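Search this site Go

Buy Fewer Dishes and Use the Good Ones

Most kitchen cupboards hold too many plates and bowls, and I think we would eat better and wash up faster with less of it.

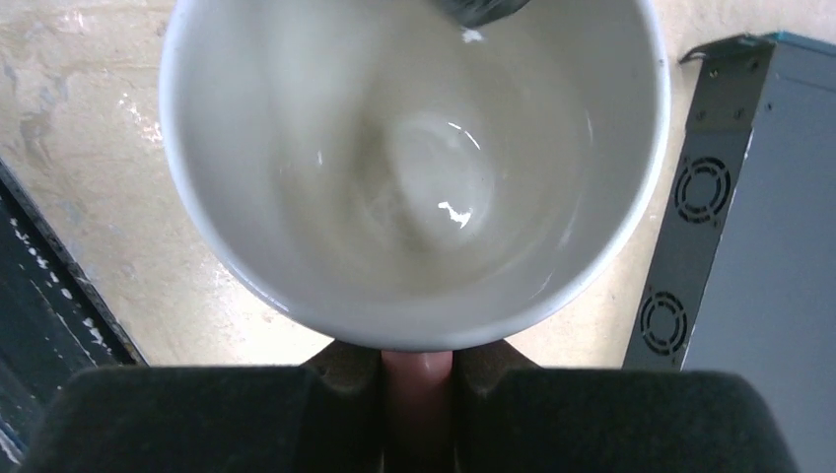
A plain white bowl does for most meals.

When I moved to Trukov in January I packed 194 pieces of tableware. I know the number because the moving company, Lumbao, charged by the piece for anything breakable. There were soup plates from a wedding set, dessert dishes with gold edges, and mugs from places I never worked. I paid to wrap all of it, and then I paid to store it, since the new kitchen has two shelves.

For the first weeks I ate from what was in the one box I had opened. That came to five bowls, three plates and a few glasses. I had friends over twice and we managed. Soup went in a bowl, pasta went in a bowl, and so did the salad.

People say they need the extra pieces for guests. I used to say it too. But guests came to my old place maybe a few times a year, and the gold-edged dishes stayed in the cupboard even then because they had to be washed by hand. The set was kept for an occasion that was always going to be a better one than tonight.

Stores have a part in this. The Jullex catalog sells dinnerware in boxes meant for a family twice the size of most families. It is hard to find one good bowl on its own, and when you do, it costs nearly as much as the box. I would like to see more shops do what the Indel market does and sell single pieces off a table, matched or not.

There is a fair case for keeping things that belonged to your parents. I kept my mother's serving platter and I use it on ordinary nights – it has a chip now, and I can live with that. The rest of the storage unit goes to the thrift store next week.

Contact us | © 2025 All rights reserved | Back to top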